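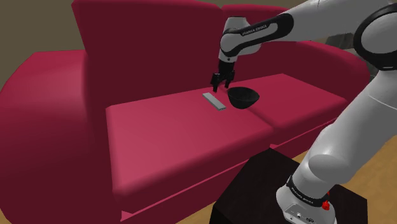

Inna Lysenko wrote: Before anyone retunes anything, check whether the fault is raised by the controller or by the wrapper. Zorus reports both as "arm fault" in the episode summary and they have different causes. The raw log separates them.

**Getsemaní Galindo**
Controller. I went back through the raw log after the first round of replies. To restate the problem with the details people asked for:

Task is "bar into bowl" on the sofa layout from the Trorkero set. Both objects start on the seat, close together, near where the cushions meet. Simulated control loop at 1000 Hz, Hemmin controller, default contact settings. 200 episodes, nine of them end in a force limit fault during the descent to the bar. Fingers are open, nothing has been grasped yet. The arm does not retract after the fault. It holds position and the downward command stays latched, so when the fault is cleared it continues into the cushion.

The nine faults I can live with. The latched command I can't, as the same controller build is loaded on the real arm at Ellholm.

**Nuanchan Saithong**
The faults are a clearance problem. When the bar spawns near the bowl, the right finger has to come down between them. If the gap is narrower than the finger plus the collision margin, you get contact on the bowl rim before the fingers are at grasp height. The bowl tips, the contact solver pushes back, force limit trips. Set the margin to 2 mm and run the same seeds again.

**Getsemaní Galindo**
Margin was already at 2 mm. In six of the nine the first contact pair is finger and cushion, with no bowl contact at any step before the fault. The other three are bowl rim as you describe.

**Nuanchan Saithong**
Then the cushion collision mesh is higher than the visual mesh. Turn on the collision overlay.

**Catherine Tosh**
I had the same thing with that sofa in March. The seat cushions use a convex hull for collision and the hull bridges the seam. On screen there is a groove between the cushions. In the physics there is a flat lid over it. Anything that plans its descent from the depth image will aim lower than the collision surface allows. Splitting the hull at the seam removed all my cushion contacts.

It does nothing for the latch.

**Pornthip Chantharasri**
I would leave the asset alone. A real seat cushion doesn't match its depth reading under load either. If the policy can't tolerate an early contact in simulation it will do the same on hardware, and fixing the mesh only hides it. Limit the descent speed and treat early contact as a normal event.

**Catherine Tosh**
Disagree. An early contact on foam builds up force over distance. An early contact on a rigid hull goes to the limit in one step. Training on the second does not prepare it for the first. If you want compliance, model compliance.

**Pornthip Chantharasri**
Fair on the stiffness. I still wouldn't want the episodes dropped from the set. Keep the seeds and label them.

**Inna Lysenko**
Both of you are on the mesh. The latch is the safety item and it should get its own ticket.

Hemmin stores the last Cartesian target when a fault is raised. Clearing the fault re-enables motion and the stored target is still valid. In config there is a flag, hold_target_on_fault, which defaults to true. Set it to false and the target is replaced with the measured pose on clear. Check that your wrapper doesn't send the old target again on the next tick. Zorus has a retry buffer and it did exactly that on our build.

Until both are confirmed, don't clear faults on the real arm with anyone inside the guarded area, and jog it up manually before resuming. The flag is not a safety function. Keep the hardware stop in reach regardless.

**Nuanchan Saithong**
Why is true the default?

**Inna Lysenko**
It was written for conveyor jobs where you resume mid-path. I argued against it and lost.

**Getsemaní Galindo**
Update, 4th April. Flag set to false, retry buffer disabled, hull split at the seam. Same seeds. Cushion faults are gone. The bowl rim faults are unchanged. After clearing, the arm stays at the measured pose in simulation. Not yet repeated on hardware, and the Ellholm arm stays locked out until it is. Ticket is open for the retry buffer. Nuanchan, I'll try a wider spawn gap for the rim cases next.

**Nuanchan Saithong**
Rotate the grasp before you widen the gap. If the fingers close across the bar from a different yaw, the right one may not need to go near the bowl.

**Pornthip Chantharasri**
Please attach the seeds to the ticket.

Share (9) | Replies are open

We use cookies to keep you signed in. Accept | Settings

Contact | Forum rules | Back to top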